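双臂协作台抓易拉罐，夹持力到底按哪份规范来？供应商说“符合标准”就完事了？

提问者：半路转自动化
发布于2024年8月 浏览927

先说背景。我们是做小型包装线的，今年想上一个双臂的桌面工位，任务不复杂：从桌上拿起罐子、杯子这类轻东西，换个位置放下，偶尔两只手之间交接一次。夹爪用的是蓝色的柔顺手指，带一格一格的筋，夹东西时会顺着外形弯过去。供应商是Woltmont，集成这块由Fasteck来做。

方案评审的时候我问了一个自认为很基本的问题：夹持力上限怎么定的，依据是什么？对方回了一句“整机符合协作机器人相关标准”，然后翻到下一页PPT。我追问是哪一条，他们说手指是软的，所以本质安全。

我对“本质安全”这四个字过敏。手指软，胳膊不软啊。手指后面那一大块黑色壳体，有角有棱，还有露在外面的螺栓，人手碰上去可不管前面那两根手指是什么材料。再说线缆，下面这个姿态里，左臂夹爪底下那根黑线就那么打着圈垂在那儿，离台面上方的工作区很近。我问他们线缆管理有没有要求，回答是“调试阶段先这样”。调试阶段的做法有几个最后没带到产线上去？我见得不多。

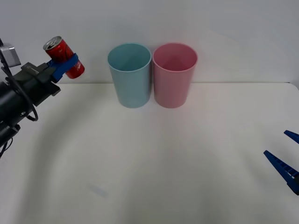

阿泽：线缆这事我跟你站一边，但你别指望从标准里找到一条“线圈不得垂下多少毫米”。没有这种条文。你得自己在风险评估里把“钩挂”列成一个危险源，写清楚哪个姿态下最容易发生，再写措施。供应商不写，你写，然后让他签字。另外两只手共用一个台面，你问过他们两臂之间的干涉区怎么处理没有？

半路转自动化 回复 阿泽：问了，说软件里有避碰。没给验证记录。

接着说我的疑问，归纳一下大概是这些：

一是夹持力。罐子这种薄壁件，满的和空的完全是两回事。满罐你捏它，它顶得住；开过口的，捏重一点就瘪。他们给的参数表只有一个数，不分工况。我怀疑那个数是手指厂家样本上抄来的。

二是罐子倾斜着举在半空的时候，如果是开过口的罐子，里面有没有东西、有多少，系统根本不知道。洒在台面上算工艺问题还是安全问题？我觉得两者都算，他们觉得都不算。

三是断电之后手指是松开还是保持。这个我问了两遍，得到两个不同的答案。

另外他们还给了一份《Zarker轻载抓取作业良好实践》，说是行业里通用的。我搜了半天，没见哪家标准机构收录过。请问有人用过吗？这东西到底算什么级别的文件？

预算和时间都卡着，领导倾向于先签。我想在签之前把该问的问清楚，希望有实际经验的朋友说说，谢绝只贴标准号。

———

老方不加班
赞同 461

先回答你最后那个：Zarker那份文件，我看过，就是一份企业自己编的指南。写得不算差，前半部分关于试抓和换件的流程甚至挺实用，但它没有任何强制力，也不能拿来证明合规。谁要是在验收单上写“符合Zarker良好实践”然后就想让你付尾款，你让他把对应的法规和标准条款补上再谈。

然后说“本质安全”。这个词在机械安全里有正经含义，指的是通过设计本身去消除或者减小危险，优先级排在防护装置和使用说明前面。手指做成柔顺的，确实算设计措施的一部分，但它只管到手指这一段。评估的对象是整个应用：机器人本体、末端、工件、台面、人在哪儿站着、手会伸到哪儿去。机器人本体有证书，不等于你的工位有证书。Fasteck如果连这个区别都讲不清，我会很犹豫要不要让他们做集成。

你列的那几个疑问，我按自己做过的项目说说。

夹持力：别要一个数，要一张表。横着写工件状态，竖着写动作，抓起、平移、倾斜、交接、放下，每格都要有设定值和实测值。实测用测力计夹在两指之间测，别用控制器界面上显示的那个值，那个多半是从电机电流推算出来的。柔顺手指还有一个坑：它包着工件弯过去以后，接触的地方变多了，你在指尖测到的和工件中段实际受的不是一回事。我们的规矩是在抓取高度上测，换一个高度就重测。

对人的部分另算。夹持力和碰撞力是两码事，前者看夹手指的风险，后者看手臂运动时撞人、挤人的风险，后者跟速度、姿态、有效质量都有关系，要在最不利的姿态下测。供应商喜欢挑一个最舒服的姿态测给你看，你到现场自己指定姿态。

断电行为：必须写进合同，不要接受口头答案。保持和松开各有各的道理。保持的话，人手指被夹住了怎么脱出来？松开的话，东西掉下来砸到什么？两个都得有书面分析。你说问两遍得到两个答案，那说明他们自己没做过断电试验。让他们当着你的面，夹着东西，拍急停，再单独拔电。两种情况的表现可能不一样。

交接：双臂最容易出事的就是这一步。两只手往中间凑，中间那个空隙就是挤压点。软件避碰如果不是安全等级的功能，在风险评估里就不能当成保护措施来算，只能算“有总比没有好”。这句你可以原话问他们：避碰功能的性能等级是多少？答不上来就按没有处理。

———

Ákos Csonka
赞同 2

（中文是翻译软件转的，见谅）

我在Győri的一条试验线上待过，做的也是抓轻的容器，杯子、罐子。上面那位说得很全，我只补充，也有一点不同意。

不同意的是“换一个高度就重测”。理论上对，实际上你会测到项目结束。我们的做法是先规定一个允许抓取的高度区间，只在区间的上下两端测，程序里禁止到区间外面去抓。规则越简单，夜班的人越会遵守。我见过太长的检查表，最后大家都是一口气全部打勾。我对任何超过一页的检查表都不太相信。

补充的是开过口的罐子。我们七月的时候专门改了作业规则：凡是开口容器，一律当作里面有液体来处理，不管看上去是不是空的。腕部那种小相机从上往下看，开口里面就是黑的，你没有办法从那里判断有没有东西。所以不要写“若有液体则……”这种规则，系统和人都判断不了“若”。直接规定：开口的保持直立，不允许倾斜姿态，平移降速。

还有一条我们写得很晚，应该早写：手指不要遮住拉环和开口。遮住了，检查的人看不到，相机也看不到。抓在罐身两侧，盖子整个露出来，这样最好。
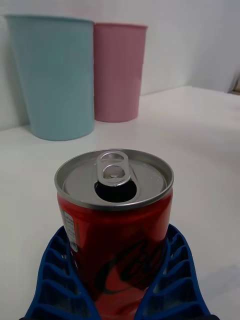
图：腕部视角，两指夹住罐身两侧，罐盖、拉环和开口都看得见

关于台面也有一点。动作开始之前，工位附近和任务没有关系的东西要拿走，台面边上的也算。很多人只清理台面中间。规则要写清楚边界到哪里，最好贴线。

供应商给我们的周期测试是连续900次抓放，他们很骄傲。我问：这900次里罐子换过吗？没有换过，同一个满罐。那么这个数字对开口的空罐没有任何意义。你可以问Woltmont同样的问题，看他们的脸。

———

路过的质检
赞同 0

没这么复杂吧，桌面级的小臂能有多大劲，我们厂用了两年也没夹着谁。软手指我自己拿手试过，不疼。标准那东西都是给审核看的，真出事了谁也不看标准。先签先用，有问题再改。

 老方不加班：真出事了第一个看的就是标准，还有风险评估上是谁签的名。另外别再拿手试了。

 半路转自动化：“不疼”这个测试方法我也在评审会上听到过，一字不差……

———

提问者补充

谢谢几位。把夹持力表和断电试验的要求发给Fasteck了，他们说表可以给，断电试验要“和原厂沟通”。避碰的性能等级目前没有答复。Zarker那份文件我已经从验收依据里划掉了，只留作参考资料。

Ákos说的开口容器一律按有液体处理，我准备直接抄进作业指导书，倾斜那个动作先从节拍里拿掉。阿泽提的线缆钩挂也单列了一项，措施栏暂时空着，等他们来填。合同还没签，领导已经来问过了，我让他先看断电那一条。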